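Stornon Residents' Help Pages
Household and Tenancy > Shared Kitchens

Replacing lost or broken items in a shared kitchen: who pays, and how should it be recorded?

Posted by Travside House Residents' Group

Our building has a shared kitchen on the ground floor, which is used by the tenants of both wings. Crockery and pans were supplied by the landlord when the kitchen opened and are listed in an inventory attached to each tenancy agreement. The list has not been revised for several years. A good deal of what is on it has been broken or carried off to people's rooms, and a fair amount of what is now in the cupboards was brought in by tenants who have moved on.

In October the managing agent wrote to say that the kitchen would be checked against the inventory and that any shortfall would be charged in equal parts to the current tenants. The sum mentioned in the letter is £147. Several of our members moved in only this year and consider it unfair to be charged for losses that took place before their time. We should be grateful for guidance on the following points. May the agent divide the cost in this way? Can items left by former tenants be set against those which are missing? What form should a new inventory take, so that the matter does not arise again?

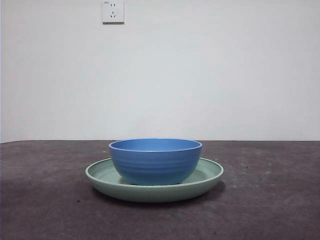
We should add that the tenancy agreements are individual ones, with a separate deposit for each room. The clause on the kitchen says only that tenants are to "take reasonable care of shared items". There is no mention of joint liability, although an older version of the agreement, which two of our members still hold, may be worded differently. The agent has asked for a reply before the end of the month.

Babar Abbasi
Housing adviser

The first document to consult is the individual agreement. Where each tenant has a separate contract and a separate deposit, a tenant will in general be responsible for his or her own acts and those of his or her visitors. A charge divided equally among all occupiers normally requires a clause which says so in plain terms. The wording you quote does not appear to do this. The two members who hold the older agreement should read theirs with care, as the position may differ for them.

Secondly, the landlord must be able to show what was present at the start of each tenancy. An inventory drawn up when the kitchen opened is weak evidence against a person who moved in years later, unless it was checked and signed again at that time. Members who joined this year should ask the agent, in writing, for the check-in record that applies to them. If there is none, they should say so in their reply and keep a copy.

Thirdly, fair wear and tear must be allowed for. A landlord is not entitled to the price of new goods in place of old ones – a plate in daily use for some years has very little value left, and the sum claimed should reflect this. You may ask for an itemised list with the age and original cost of each article.

As to items left behind by former tenants, there is no automatic right to set them against the shortfall. Many agents will nevertheless accept them as replacements if they are of similar quality and the proposal is put politely.

For the new inventory, I would suggest a dated list arranged by type, with a note of size, colour and condition, supported by photographs taken from above on a plain surface. Pieces which are kept together may be photographed together, provided that each has its own line in the list.
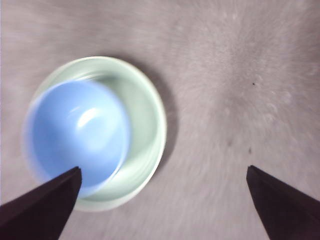 Light blue bowl inside a larger pale green one.

The list should be signed by the agent and by each new tenant on arrival. A copy may be fixed inside a cupboard door.

Cemgate Tenant

We had the same letter at Cemgate. We all refused and the matter was dropped, so I would advise the same. Our sum was smaller, £43 between the whole floor, and it may not have been worth their trouble.

Rind Court Secretary

I would be careful about simply refusing. At Rind Court the amount was taken from deposits at the end of the tenancy and two people had to raise a dispute to recover it. Reply in writing, ask for the itemised list, and keep everything until your deposit has been returned.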